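Subject: Re: [estwood-home] Wicker organizer for the desk, worth it?
Date: Monday, March 30, 2026

On the Estwood list, a member wrote:
> Has anyone kept one of those divided wicker baskets on a work table
> for a while? I'm thinking of one for tissues and small stuff, but I
> worry it will just fill up with junk. Also, does the weave snag?

I've had one since November and would buy it again. Mine has three compartments, and one of those has a woven lid with a slot in it. I keep tissues under the lid and use the other two for whatever is out that day.
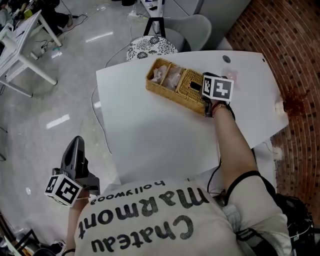
It does fill up with junk. Plastic bags are the worst, as they puff up and take over a whole compartment. I go through it every 7 days and move the bags to a drawer. Folding them flat first helps.

On snagging: the weave caught a knit sleeve once, at a corner. I trimmed the loose end with nail scissors and haven't had trouble after that. Dust is more of a nuisance. A dry paintbrush gets into the weave better than a cloth does.

Measure before you order. The Starnen shop had two sizes, and the larger one took up more of my table than I wanted, so I exchanged it. They gave me 24 days to return it.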